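I came to Vosta's hand-held gripper kit with a full laundry basket and very low expectations, so you can imagine my mood by shirt two. I was having fun! You hold one in each hand, pinch with the yellow fingers, and fold the way you always have (only slower, and with more muttering). My friend Anathi Gumede, who tried the Valard set last July, warned me that sleeves are the hard part, and boy, was she right. A collar I can manage. A sleeve wants real patience, and you have to grab it close to the shoulder or the whole thing bunches up. I'd still happily do another pile tomorrow. 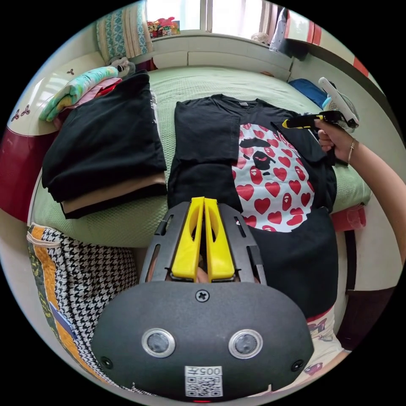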